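Last updated: May
Print this page | E-mail this page

Research Compliance Coordinator (part time), and call for grant paperwork testers

Citmont Research Office

Two things in one posting, sorry, short on time. First is a paid job. Second is a call for people to try out our new reporting forms. You can go for both.

THE JOB

Part time, 50 percent, one year to start, renewable if the money holds. Based at the Citmont office, second floor. Some work from home OK after the first month.

What you'd be doing:

- Keeping track of which federal and state reports are due, from which lab, on which form. Right now this lives in a spreadsheet and three inboxes.
- Chasing investigators for progress reports, effort reports, conflict of interest disclosures. Politely. Then less politely.
- Checking subaward paperwork before it goes out. Our main subaward partner is Tolum and they have their own templates, which don't match ours.
- Human subjects renewals. Not reviewing protocols, just making sure nothing lapses.
- Helping move old files into Tudedik, our new records system. Goes live in stages. Training provided.
- Sitting in on the monthly call with Ntuli and writing up what was agreed.

You need:

- Two years or more in an office where deadlines were real. University, hospital, county government, nonprofit, all fine.
- Comfort with long dull documents. You will read a lot of agency guidance.
- Clear writing. Most of what you send will go to people who don't want to read it.
- Decent spreadsheet skills. No programming.

Nice to have: any experience with sponsored projects, purchasing rules, or records retention. A degree is fine, no degree is also fine. We look at what you've done.

Not required: a science background. The last person in the post came from a county permit office and did very well.

Hours are mostly yours to set, but somebody has to be reachable between 10 a.m. and 2 p.m. Reporting season is busier and you'd take the time back in summer. Benefits are pro rated, see the staff handbook. Parking is not included, the bus stops right outside.

You would report to the head of the research office. Small team, shared printer, window that opens.

THE CALL FOR TESTERS

We are rewriting the internal forms that sit behind our grant reports. Currently 31 of them. We want 11, and we want to know if the short ones still collect what the sponsors ask for before we throw the old ones out.

Looking for:

- Investigators with at least one active award
- Lab managers, postdocs, grad students who fill the forms in for somebody else (we know you're out there)
- Department administrators
- A few people from outside, any field, who have never seen a grant form

What it involves: one session, 90 minutes, in person or by video. You get a made-up project and a set of forms, old or new, and fill them in while we time you and take notes. Afterwards a short talk about what was confusing. Nothing is graded. Your own awards aren't looked at and your name isn't attached to the notes.

You get a $100 gift card at the end of the session, also if you give up halfway. Staff paid from federal awards, please check with your department first whether you can take part on work time and let us know the answer when you sign up. We can do evenings.

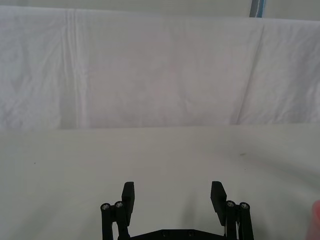 One tester from the first batch wrote back that she'd typed the same award number into six different boxes and still got a note saying it was missing, and could we please start with that one. We did. The number now goes in once, at the top, and carries over. More comments like that please, they are the most usefull thing we get.

Sessions run through the summer. If a slot doesnt suit, ask for another.

HOW TO APPLY

For the job: resume, and one page on a process you had to keep running. No need for a formal cover letter. Put COORDINATOR in the subject line and send it to the research office mailbox. References only if we ask.

For testing: a line or two is plenty. Say which group above you belong to, in person or video, and mornings, afternoons or evenings.

Job closes at 5 p.m. on the last working day of the month. The testing call stays open until the sessions are full. Interviews are in person at Citmont, questions sent out the day before.

Need an accommodation for either one, tell us in the same e-mail and we'll set it up.

Print this page | E-mail this page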